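Olen Community Garden
Pollinator Plot and Shed Safety Walk, with comments
Date: October 26, 2018
Walked by: Iñaki Valcárcel and Facundo Troncoso
Plots covered: 1 to 13, plus the Jakby hedge and the shed

What a good walk! There were still bumblebees on the asters by the gate, and most of what we looked at is in better shape than it was in July. Items marked FIX need doing before the first hard frost.

1. Paths clear of hoses and tools - OK
Much better than last time. Plot 5 has moved its hose behind the compost bins, thank you!

2. Bee hotels firmly mounted - FIX
Two are loose on their posts (plots 4 and 11). Both need longer screws. Please don't take them down to do it, the tubes are plugged with mud and there are mason bees wintering inside.

3. Bare ground left open for nesting bees - OK
The sandy strip on the south side looks great. Keep wood chips off it, and keep the string up so people walk around.

4. Water dishes - FIX
Pebbles are missing from the one by plot 9. Bees drown in a smooth dish, so top it up with stones to just above the water line.

5. Sprays and powders locked away - OK
Nothing on the shelf but soap and the old sulfur, in its own box with the label facing out. Any member who wants to use either one should read the sheet on the door first (evenings only, never on open flowers). 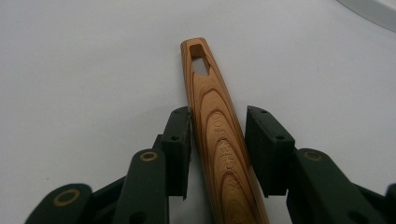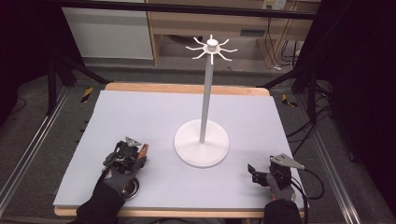 First picture: wooden handle with hanging slot. Second picture: white stand with curved hooks.

6. Hand tools - OK
Facundo went over the handles for splits and rough spots and found one rake that wants sanding. He has taken it home.

7. Ladder - FIX
One rubber foot is worn through. Tagged and out of use until we get a new pair.

8. Hedge and dead stems - OK
The Jakby hedge is full of hollow stems, and we'd love to leave every one of them standing until spring! Only the brambles hanging over the path need cutting, at eye height by the bench.

9. First aid and sting kit - FIX
Tweezers fine, cold packs fine, antihistamine past its date. Iñaki will replace it.

10. Gate and lock - OK
Sticks a little in wet weather. Lift as you push. Code still 1744.

Next walk in spring, when the willows are out. Anyone who wants to come along is very welcome - bring boots and a pencil.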